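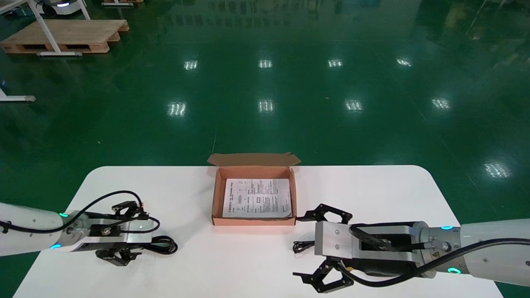

Signe Brynjólfsdóttir wrote her first novel for children in the back room of the pharmacy where she worked, mostly between two and four in the afternoon, when few people came in. It was called The Ferry to Drolta and it was published in January by Nurel. The second book in the series is finished and she is partway through the third.

The story follows a ten-year-old girl, Ane, who is sent to live with her grandfather on the island of Drolta while her parents sort out a move. The grandfather runs the ferry. He doesn't talk much and he keeps a log of every passenger he has carried. Ane starts reading the log at night and finds a name that appears on the outbound trips and never on the return ones.

"The log came first," Brynjólfsdóttir says. "I had the idea of a man who writes everybody down. I didn't know it was a children's book. I wrote the first chapter from his side and it was dull, because he already knows what's in the log. When I gave it to a child to read, it started to move."

We talked over the phone and then again at Carbone, the bookstore in Sarkidau where she gave her first reading. She brought a folder of old drafts and looked things up in it when she wasn't sure of an answer.

The first draft had 49 chapters. The published book has 31. Her editor, Mikkel Hauksdóttir, asked her to take out a whole storyline about a school on the mainland, and she says she was angry for a week and then did it.

"Mikkel's note was two lines long. It said Ane was on the island in every chapter he liked, and off the island in every chapter he didn't. I went through with a pencil to prove him wrong and I couldn't. There was one mainland chapter I still miss, the one with the swimming lesson. Part of it is in book two now."

Hauksdóttir, reached by email, remembers it a little differently. "I think it was more than two lines," he wrote. "But yes, the school had to go. Readers of nine or ten will put up with a slow chapter. They won't put up with being taken away from the person they're worried about."

Brynjólfsdóttir did not read much as a child. There was a library bus that came to her street every other week, and she used it to borrow books on knots and fishing for her brother. She started reading novels at fifteen, when she was home with a broken leg. She thinks that may be why her chapters are short.

"I write for the kid I was, who looked at how thick a book was before she looked at anything else. My chapters are five or six pages. If a chapter goes over 2,000 words I look for the place where it should have stopped. There's usually a door closing somewhere in the middle, and that's the end of it."

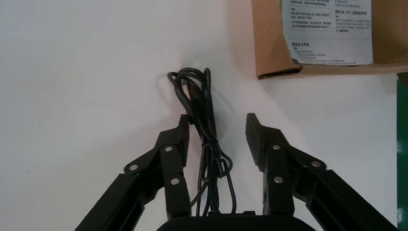
She is strict about the order in which she works. She writes a chapter by hand, types it up the next morning, and reads it out loud before she goes on to the next one. She doesn't keep an outline, although she does keep a list of who knows what. In a mystery for children, she says, that list matters more than the plot.

"Ane knows things the grandfather doesn't know she knows. The reader knows one thing Ane doesn't. If I get that wrong by one page, some child will write to me about it. One already has. In chapter twelve Ane mentions the blue coat, and she hasn't been told about the coat yet. A boy found that. It's been fixed in the new printing."

The drawings in the book are by Bent Blöndal, who had worked mostly on picture books before this. There is a map at the front and a small pencil drawing at the head of each chapter. Blöndal and Brynjólfsdóttir did not meet until the book was at the printer. He was sent the text and told to draw objects and leave the people out.

"That was my request," she says. "I don't want to be told what Ane looks like. Bent drew the kettle, the rope, the log with its elastic band. He put the kettle in three times and each time it has another dent. I hadn't written any dents. Now I've had to write them in, because children ask where they came from."

Nurel is a small house and the first printing was 4,000 copies. That sold through before the end of spring, helped by a few school districts that put the book on their reading lists for fourth and fifth grade. A Polish edition is being prepared, translated by Remigiusz Jabłońska, who sent her a page and a half of questions about boats.

"He wanted to know which side of the ferry the wheelhouse door was on. I didn't know. I had it on the left in one chapter and on the right in another. So the Polish edition is going to be more correct than mine."

Some adult reviewers have said the ending is too sad for the age group. The missing passenger is not found alive, and the grandfather's part in what happened is never fully cleared up. Brynjólfsdóttir has heard this at readings too, always from parents.

"The children ask about the dog. Is the dog all right, does the dog get to stay. I've had one girl ask me about the death, and what she wanted to know was whether he was cold. I said I thought so, for a little while. She nodded and sat down. Her father was not happy with me."

Did she ever consider changing it? She says she wrote a softer version, in which the man turns up in another town under another name, and gave both endings to her neighbor Villads Stougaard, a retired teacher. He gave the soft one back with a question mark on the last page and no other comments.

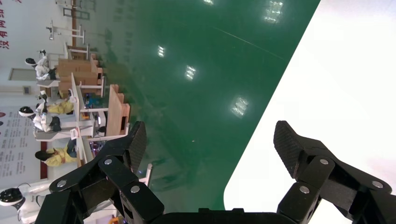 White tabletop and green floor under the ceiling lights.

The second book, The Winter Log, takes place the following year. The parents are back, and Ane has to decide whether to go home with them. It is a quieter book, Brynjólfsdóttir says, and it was harder to write, with no missing person to hang the chapters on. The dog is in it.

She left the pharmacy last summer but still goes in two mornings a week when they are short of staff. She tried writing at home, at a proper desk, and got very little done.

"I had the whole day and I wrote less than I used to write in two hours. So I've gone back to two until four. Before that I do laundry and answer letters."

The letters are mostly from school classes and come in bundles. She answers each child separately, on a postcard, and is currently behind by two schools.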